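Why Does the Fridge Have So Many Little Racks?

When I was a kid I thought the refrigerator was a magic cupboard. You put the milk in, you shut the door, and the milk stayed good. Done! Then I grew up, moved to Molldale, and got a fridge of my own, and I started wondering what goes on in there.

First, the cold. A fridge doesn't really make cold, it moves heat. There's a liquid running through thin pipes inside the walls, and it soaks up the warmth from your food and carries it around to the outside. Put your hand near the back or the side of your fridge at home (ask a grown-up first!) and you might feel a bit of warm air. Some of that warmth came out of your yogurt.

Now, the air. Cold air is heavier than warm air, so it likes to sink. It slides down past the shelves and slips into every gap it can find. If you stuff a shelf so full that there are no gaps, the air gets stuck and the food in the middle takes much longer to cool. My friend Isauro Olvera once crammed a whole birthday picnic onto one shelf, and the lemonade in the middle was still warm at lunchtime!
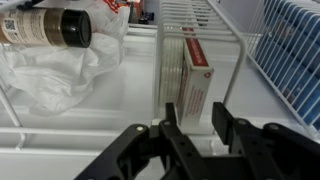
Wire racks are my favorite fridge helpers. They're made of thin bars with spaces in between, so the air can wander right through them, and they keep things from flopping over. A tall, skinny box is a terrible wobbler on its own, but put it in a white wire rack, like the box with the red band on top, and it can stand up on its narrow end and lean on its neighbors. You can still see what's behind the bars too, even if it's only a peek of blue packages. Bottles are trickier. Lay one on its side and you'd better be sure the cap is screwed on tight, or you'll have a puddle by breakfast (I have had that puddle).

Want to try something? Ask if you can tidy one shelf. Take everything off, wipe it down, and put the food back with little spaces between things. Tall boxes go in a rack if you have one. Labels face the front, so you don't have to stand there with the door open, reading. Every time the door opens, some cold air tumbles out and warm air sneaks in, and the fridge has to get to work again.

My neighbor Hsin-yi Huang plays a game with her kids: look in, shut the door, and name 4 things you saw. Her youngest always says cheese.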